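Badminton nights are back in Drirurwood
7/24/20

I'd almost given up hope, but the hall at Drirurwood has its doors open again and the badminton club starts back next week! We've had no court time at all, and my knees have rather enjoyed the rest (the rest of me hasn't).

Sessions will be an hour long, 60 minutes on the dot, with a maximum of 20 people in the building. Book ahead, please, as there's no turning up on the night any more. Bring your own water and come already changed.
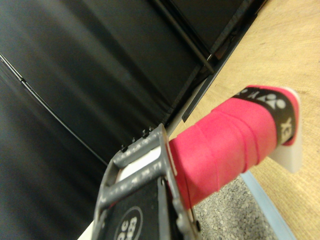
A badminton racket, held by the handle.

The club's spare rackets are staying in the cupboard for now, so you'll need your own. If yours has gone missing since April, the sports shop in Vorkport is still open in the mornings and does restringing too.

The other good bit of news is the lighting fund, which has crept up to £874 after the online quiz. I got most of the music round wrong, but it was a lovely evening all the same. Anyone who paid for the spring term will have it carried over to this one.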